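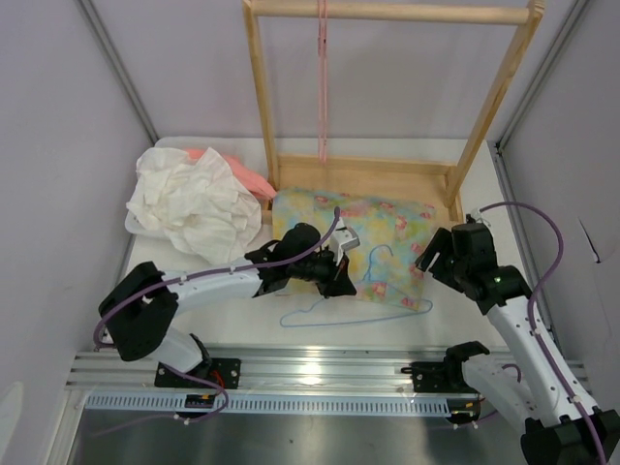
A pink hanger on the wooden rail

March 27, 2023

I washed the winter things today, all of them in one day, and this was a mistake. I knew it was a mistake when I began, because the sky over Coluddale was already gray at breakfast. But I had decided in the evening that the winter was finished, and when I decide something in the evening I am stubborn about it in the morning.

So now it is night and the apartment smells of soap and wool. There is a sweater on the back of every chair. I am writing at the kitchen counter, standing, as the table is covered by a towel and on the towel lies the big brown cardigan with its arms spread out. I must dry it flat. I learned this in my first year here, when I hung a good cardigan by its shoulders and it grew until it was almost a dress.

I want to write a little about hanging and folding, as I was thinking about it the whole afternoon and I had no one to tell.

At home in Timumden we did not have hangers. I mean we had perhaps a few, for the coats and for my father's suit, but the other clothes lived on shelves, folded, in piles. My mother folded everything in the same size. She had a piece of cardboard for it, a brown one from a shoe box, and she put the cardboard on the back of the shirt, turned the sides over it, turned the bottom up, and pulled the cardboard out. The piles were very straight. As a child I believed this was simply the form that shirts have. When I first saw a closet full of hanging shirts, in the house of a school friend, I thought that the family was going on a journey and had taken everything out to choose.

I asked my mother once why she did not hang the shirts, and she said that a shirt on a hanger is waiting and a shirt on a shelf is sleeping. I don't know if this is a saying from her village or if she made it herself. I have never heard it from another person. I wrote it in my own language first on the side of this page, and then I tried three ways to put it in English, and this is the best one.

When I moved to Coluddale there was one closet in the apartment and it had no shelves at all. Only a rod. I had two suitcases of folded clothes and nothing to lay them on. For the first month I kept them in the suitcases, open on the floor, and I took from them every morning like a traveler. Then I went to Plondeler, the big store by the bus station, and bought hangers. I did not know the word. I said to the woman, "I need the shoulders for clothes," which is what we say, more or less. She understood at once and she did not laugh. She showed me where they were, and she said it was a nice name for them. I still think of them as shoulders.

It was also in that store that I learned there are many kinds. Wide ones for coats, thin ones for blouses, some with clips for skirts, some with a bar for trousers. I bought the cheapest, a mixed pack, and half of them broke in the second winter when I hung wet coats on them. After that I bought better ones, a few at a time.

Today I did it in this order, and I write it down so that next spring I will not have to think.

First the wool, by hand, in the bathtub, with cool water and very little soap. I always use too much soap. Then I must rinse it so many times that my back hurts, and each time I promise myself to use less. I rolled each sweater in a towel and knelt on the roll to press the water out. The neighbor below must have heard me. It is a strange sound, a knee on a wet sweater on a bathroom floor.

Then the scarves, together, in the same water as the gray sweater, which gives no color. The red scarf I washed alone. It is old and I have washed it many times and it still makes the water pink. I wonder how much red there was in it at the beginning.

Then the machine downstairs, for the sheets and the flannel shirts. The machine takes coins and it did not like one of mine. I put it in, it came out, I put it in again, it came out again. I rubbed it on my sleeve, as my father did with coins for the telephone, and then the machine accepted it. I do not believe the rubbing helps. But I will do it every time now, I know myself.

While the machine was working I sat on the step and read the letter from Simanjuntak again. They write that the pension papers from my old job are found and that the file number is 3867. I must send them a copy of my passport and one form, and the form must be signed in April, not before. Why not before, they do not say. I have put the letter under the sugar bowl so that I will see it. I copy the number here also, as I have lost letters before. The bowl has a crack, by the way. I should look for the glue.

The coats I did not wash. I brushed them on the balcony between two showers of rain. In the pocket of the long one I found a ticket from the bus, a button that belongs to some other coat, and a chestnut from the autumn, very dry and light now. I put the chestnut on the windowsill. The button I tried against everything I own and it fits nothing.

And then came the question of where to put it all. The rain had begun properly. The line on the balcony was no use. I have the small drying rack, the shower rod, the doors, and the chairs. The flannel shirts went to the shower rod, on hangers, with the top button closed so that they keep their collar. The sheets went over the doors. This means I cannot close the bedroom tonight and there will be light from the corridor on my face, but it is only one night.

I counted the wool things before I began, and there were six. I was surprised. I thought it would be twelve at least, from the way they filled the closet. A sweater takes so much room when it is hanging and so little when it is folded. My mother would be satisfied to read this sentence.

In fact I decided something today. When the wool is dry I will not hang it again. It is bad for the wool, and I have known it for years, and I hang it only because the closet has a rod. There is space in the bottom of the bookcase if I move the dictionaries. I looked for cardboard of the right size and I found the back of a writing block, which is a little narrow, but I practiced with a dry T-shirt and it came out well. The second fold I had forgotten. My hands stopped in the middle. Then I closed my eyes and did it quickly, without thinking, and they remembered. I did it with four more T-shirts just for the pleasure.

I would like to call my mother and ask how she kept the moths away. She used some leaves, in a small bag, and they had a bitter smell that was in all our clothes. At school I could recognize my brothers' coats by it with my eyes closed. I don't know the English name of the plant and I am not sure I know it in our language either, we just said "the leaves." If I describe it to her she will say, of course, the leaves, what else. It is too late there to call now. Tomorrow, after lunch.

For dinner I had soup from yesterday and bread. I ate it standing, with the cardigan in front of me like a guest who has fallen asleep at the table. I turned it once after eating. The back is still quite wet and the sleeves are nearly good.

The radiator in the living room makes its knocking again. It always begins when I need it most. I opened the little screw with the key and let the air out, and a spoon of black water came with it, on the clean towel naturally. So that towel goes to the next wash.

The rent went up, I should also write this. It will be 1052 from next month. The paper was in the mailbox when I came up with the sheets, and I read it with the basket on my hip. I was less upset than I expected. Maybe because my hands were full. I will have to look at the numbers again, with a pencil, on some day when the table is free.

It is still raining. I have opened the kitchen window by a finger, so that the wet air can go out, though I think more wet air comes in. The windows are fogged down to the sill. I wrote my initials in the fog, I don't know why, I am not a child, and then I wiped them away with my elbow.

For tomorrow: turn the cardigan again before coffee. Take the sheets from the doors. Buy a bag of sugar, glue for the bowl, and coins for the machine. Ask about the leaves.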